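Kardale kitchen bench service opens for booking

Skerkley is pleased to announce that the Kardale bench is now available to partner firms. The service offers the use of two robot arms at a table laid out with everyday kitchen items, and may be booked for 4 or 6 weeks.
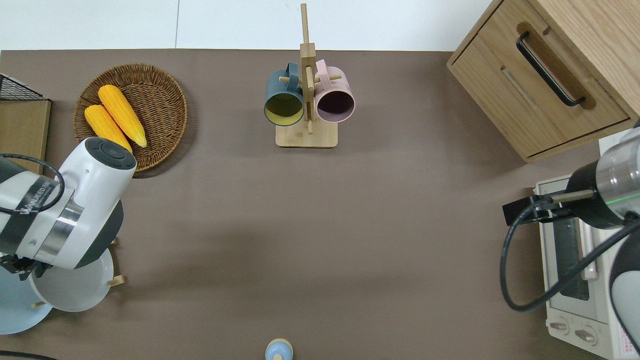

The Kardale bench, with mug stand and basket of corn.

Kamarul Khoo, who leads the service, advises that clients may bring their own software and their own crockery. A dish rack and plates are supplied — replacements are included in the fee.
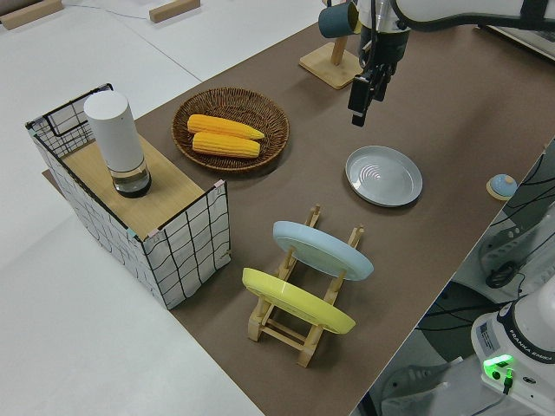 Staff will be present for the first two days of each booking. Applications received since February are already under review, and further requests should be sent to Maxine Ashby at the Rolville office.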